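Okay, thread time. I've been running the Zindale PC teardown kit from Grurkel for a while now and a bunch of you asked if it's worth the money. Getting into it below.

What you pay for: the two-finger gripper, a printed fixture panel for parking parts, and the software. You bring your own arm. Mine came to 3000 with shipping, and yes I winced.

CPU work is what I bought it for. Dell board and socket first, then the chip in the fingers by the panel:

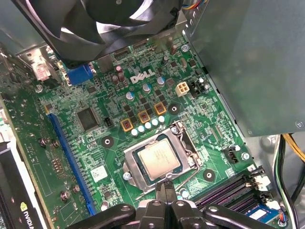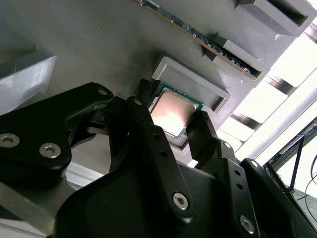

Bulport Refurb replied that they sent theirs back, the fingertips were too wide for the socket levers on half their boards and support took 20 days to answer.

Fair! I got the narrow tips, which are an add-on, and I think that's kind of cheeky at this price. Support got back to me in 12 hours, so maybe it depends who picks up your ticket?

Stuff I like – the wrist camera view is on by default, and teaching a new pick spot is just nudge, save, nudge, save. My first one took a whole evening. Now I can do it with a coffee in one hand.

Stuff I don't – the fixture comes in one layout. If you want the RAM ledges somewhere else you're reprinting the whole panel. Also the manual still has the old menu names in it, drives me nuts.

Would I buy it again? For a bench that sees old office desktops all week, yeah. For one PC a month, please just use your hands.

Going to try the memory slots next and will add to this thread when I've got something.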